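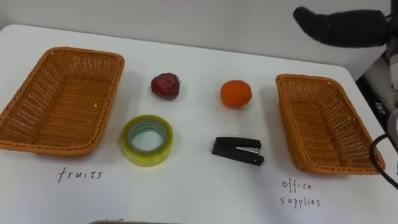

Two baskets, with "fruits" written on the table under the left one.

Shop > Kitchen > Juicers > Nevora hand press
January 8, 2020, by Rodel Tan

I've had the Nevora on my worktop since October and I'm still fond of it! It's a plain lever press, takes half an orange at a time, and the cup holds 300 ml (plenty for two small glasses). Apples won't go through it, sorry, you'd want the big Tudov for those.
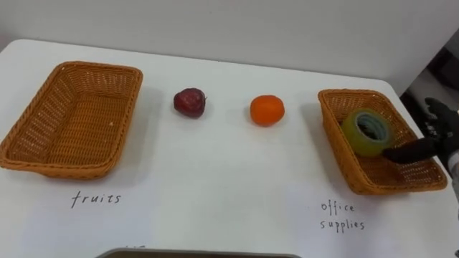 What you get

The press, two strainers and a drip tray. Spare strainers are item 415, and they fit the older Whiteley model too. Wash everything by hand – I put a strainer through the dishwasher once and it came out a funny shape.

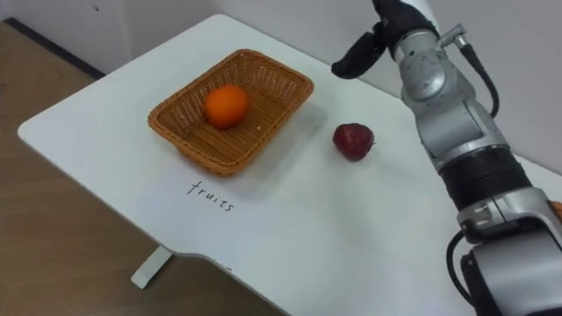
Perihan Gökçe writes that hers copes with grapefruit as well, if you cut them small, and that the lever loosened up after more than 6 weeks.

Contact the shop | © Ninudlow Kitchen | Back to top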